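Home | Our Work | Classes | Visit | About Us | Contact

About Dokum

Posted in: Who We Are
2022-03-29, by Els Vanhove 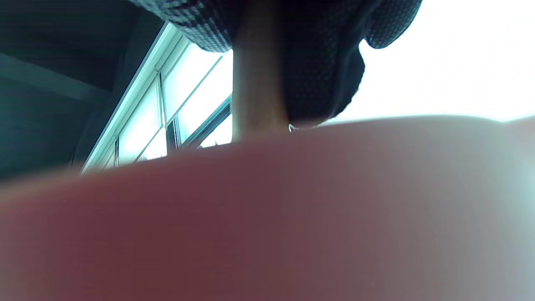 Vol. 2, No. 2

Dokum is a sewing and clothing repair school on the ground floor of the old Pamitz building. We teach adults and teenagers to mend, alter and make their own clothes, and we take in repair work from the public four days a week.

The school was started by Matvii Levchenko and Zoia Tkachenko, who had both worked in the alterations room at Zakharchenko, a men's outfitter. When the shop closed they bought the machines and the cutting table and rented a single room upstairs. The first class was on trouser hems. It is still the class most people take first.

We moved down to the present space in July, two years later. It covers 900 square feet, with a classroom at the front and the repair room behind it. The steam press is in the back by the window. There is a step at the street door, and a ramp at the side entrance on the parking lot.

More than 2,000 people have taken a class with us. Most come for one of the short courses: hems and buttons, zippers, darning, or working with knits. The longer course runs for 70 hours and covers pattern reading, fitting and lining a jacket. Students in that course bring their own fabric. Thread, needles and interfacing are included in the fee.

Matvii teaches the tailoring course. Zoia teaches darning and knits and sets the class schedule. Ostap Karpenko runs the repair room and gives the estimates. Hatem Slaoui joined us from Demeo, where he made stage costumes, and he teaches the teen classes after school. I look after the office and answer the phone.

Repairs are priced by the job. Ostap will look at a garment at the counter and tell you the cost before you leave it. Small jobs are normally ready in a week. Coat linings take longer, and in the fall they can take a month. Please wash or dry-clean items before you bring them in. We don't repair leather, shoes or wedding dresses.

Gift certificates are sold at the counter and can be used for classes or repairs. The class list for the next term is on the Classes page.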